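Urnach method

Last updated: December
Reading time: 3 min

The Urnach method is a program of slow neck and shoulder exercises sold as a treatment for long-term stiffness, tension headache and poor balance. It takes its name from the town of Urnach, where its founder, Angelica Ocampo, ran a private clinic. Supporters describe it as a complete system of care. Most of what it contains can be found in ordinary physical therapy, and the parts that can't be found there have little evidence behind them.
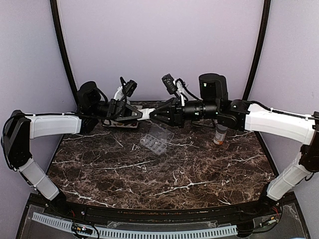
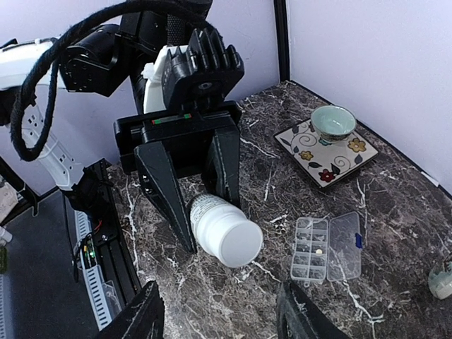
Origins

Ocampo trained as a massage therapist and began teaching the exercises to clients whose neck pain had lasted longer than they expected. Her handbook, "The Quiet Neck," says she worked out the full sequence in a single winter. Her former business partner, Alfredo Navarro, has given a different account, in which the movements were collected over several years from dance classes and older posture manuals. No notes from the period have been published, and neither version can be checked.

Practice

A standard course has 9 stages. Each begins with the person seated, turning the head a short way to one side and holding still while breathing out. Later stages add shoulder rolls, standing on one leg and a movement called the "long nod," in which the chin is lowered very slowly toward the chest. Sessions last 30 minutes. Teachers are told not to let anyone skip a stage, even if the person has no trouble with it. The handbook gives no reason for this rule, though it does mean more paid sessions.

Claims

The handbook says the method "resets" the nerves at the base of the skull. The term is never defined, and no measurement is offered that would show whether a reset had taken place. Later course leaflets, written by Princess Macapagal, drop the word and speak of "restored signaling" – a change of language more than a change of claim.

Evidence

The figure most often quoted comes from a survey run by Casska, the company that licenses the teachers. It collected replies from 804 people who had finished the course, most of whom said they felt better. People who quit partway through were not asked. There was no comparison group, and neck pain often eases with time whether it is treated or not.

A smaller trial led by Ghazala Sandhu at the Tolentino clinic compared the method with a plain sheet of stretches done at home. It enrolled 100 adults. Both groups improved, and the difference between them was too small to mean much. Casska replied that the trial's teachers had not been properly licensed. Sandhu answered that they had followed the handbook page by page.

Siu-fong Yang, reviewing both studies, wrote that gentle movement probably helps many people and that the numbered stages probably add nothing. She also noted that none of the published work kept a proper record of side effects. Dizziness during the long nod is mentioned in teacher training papers – it does not appear in the material given to the public.

Related products

A padded collar made by Koteck is sold alongside the course for use between sessions. It has not been tested separately.

Contact | Copyright | Back to top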